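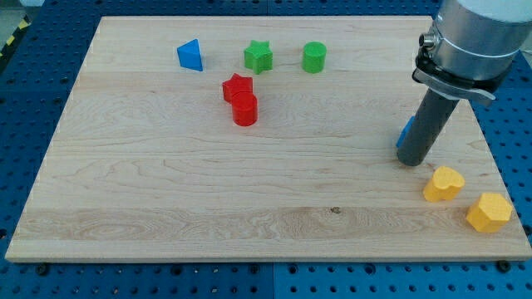

The arm at the Vainio workshop, with blocks on the maple board.

6 minute read

Vainio packs wooden and plastic toys for preschools and toy libraries. Its workshop in Flerkham has had a robot arm since February, and the packing supervisor has been there for long enough to remember when every set was sorted by hand into trays on a trestle table. She agreed to talk on a break between orders, and asked that we leave her name out because "half the town knows me as it is".

The arm was set up by Unbridge, a small integration firm, and runs on software called Jokimach. Its job is to move shape blocks where they are needed for a set: stars, hearts, cylinders, prisms. Before it came, four packers took turns on that bench.

"Sorting was the job you got when you were new," she said. "You stood there for a whole shift and by the end your neck was gone. I did it for years. I don't miss it, but I knew exactly what was going on at that bench, and for the first few weeks with the arm I didn't."

The first month was slow. Management had planned on 1000 sets a week and the workshop fell well short. Blocks standing close together gave the most trouble, as did one block standing behind another. The packers started keeping a notebook of what went wrong, with the shape, the colour and what the arm was doing when it stopped. Unbridge asked for a copy of it.

"They had their own logs, but the logs said things like position error," she said. "Ours said red star behind red cylinder, got stuck again. They could use that."

No one lost a job when the arm arrived. Two of the four packers are still on the floor, one moved to dispatch, and one left in the autumn before for reasons of her own and wasn't replaced. The supervisor was careful about that last point. "If you ask me did it cut jobs, I say no one was let go. But there's a spot that would have been filled and it wasn't. People here can count."

The pay question took longer to settle. Two packers were trained to restart the arm, change its tool and clear the board, and for the first three months they did that on their old rate. They raised it with management as a group and were moved up a grade. She thinks it should have been sorted out before the machine was bolted down.

Asked what has changed most in an ordinary day, she talked about noise and company. The sorting bench used to be where people chatted. Now whoever is minding the arm works at one end of the room while the others check and box at the other.

"You can't really talk across it. I've asked for the checking table to be moved closer, on our side of the tape. They're looking at it."

She has also had to change how she plans a shift. A person who was tired could be swapped with someone else halfway through the morning. The arm keeps the same pace, so the checking table fills up if the checkers fall behind. Vainio now stops it for 3 short breaks a shift, which was the packers' suggestion.

Every block is still looked over by a person before it goes in a box. The checkers look for chips and rough edges and pull anything they wouldn't hand to a toddler. In a batch of 100 sets there might be a handful of blocks that go back. She doesn't want that step handed over.

"I'd want to see it do a lot better than it does now. My grandkids have these."

Would she go back to the old bench? She took a while over that one.

"No. My shoulders say no. I'd have liked to be asked earlier, is all. They showed us the thing once it was ordered. If they get a second one, I want us in the room before anyone signs."

Vainio says it has not decided on a second arm.

Published 15 June 2022

Related stories
Night shift at the Flerkham bakery
What a pay grade is worth: reading your agreement
Learning to drive a forklift at fifty
Toy libraries look for more space

Contact us | Copyright 2022 | Back to top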